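Handout 6: Household textiles and the cost of care
Instructor: Lucero Huaranga. Reading: course packet, pages 39 to 51.

## Where we left off

Last time we looked at fiber content. This handout covers what happens to cloth after it is bought. Most of the wear on a shirt or a sheet comes from washing, drying, rubbing and light. Storage matters too, but less than people think, except where moths or damp are involved.

## Dark colors

Black is the hardest color to keep. It takes a heavy load of dye, and any dye left on the surface comes off in the first few washes. After that the fading has two causes that students often mix up:

- **Dye loss.** Color leaves the fiber. Warm water and strong detergent speed it up.
- **Surface fuzz.** Short fiber ends work loose and scatter light, so the cloth looks gray even though most of the dye is still there.

Turning a garment inside out helps with the second cause and does very little for the first.

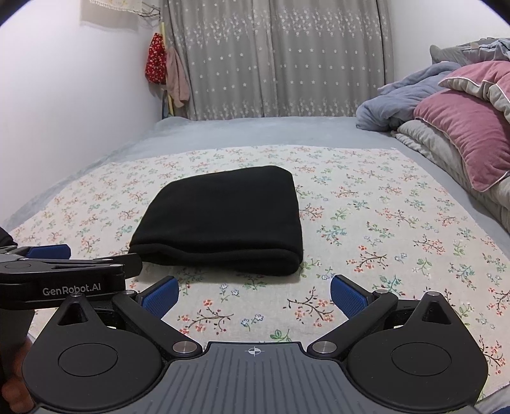 Cotton shows both kinds of fading. Polyester holds its dye well but can pill. In blends, the cotton part fades first and the cloth turns patchy at the seams and cuffs. Kwame Dogbe's notes on the McPhee wash trial (packet, page 51) give a good set of before and after readings for three blends. Look at the cuff readings before the discussion section.

## Pile fabrics and flat sheets

A pile fabric has raised yarns on a woven or knitted base. Plush and velour both belong here. The pile traps air, so it feels warm, and it also traps lint and holds water. Drying times are longer. High heat can flatten or harden a synthetic pile, and brushing will only partly bring it back.

Flat woven sheets are simpler. The main things to check are shrinkage and how well a print holds up to rubbing.
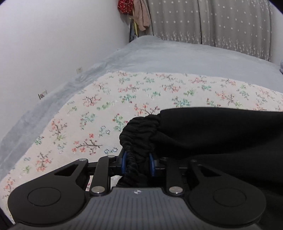

Prints sit on the face of the cloth when pigment is used, and go into the fiber when dye is used. Pigment prints feel slightly stiff and wear off at the folds. To tell them apart, compare the two sides: a pigment print is usually much paler on the back.

## For next time

1. Read the care label on one item you own and write down its fiber content.
2. Rub a damp white cloth on a hidden seam, ten strokes, and note any color that transfers.
3. Bring the cloth to room 304, labeled with your name.

The Brarar chapter on light fading is optional. It is on reserve at the front desk.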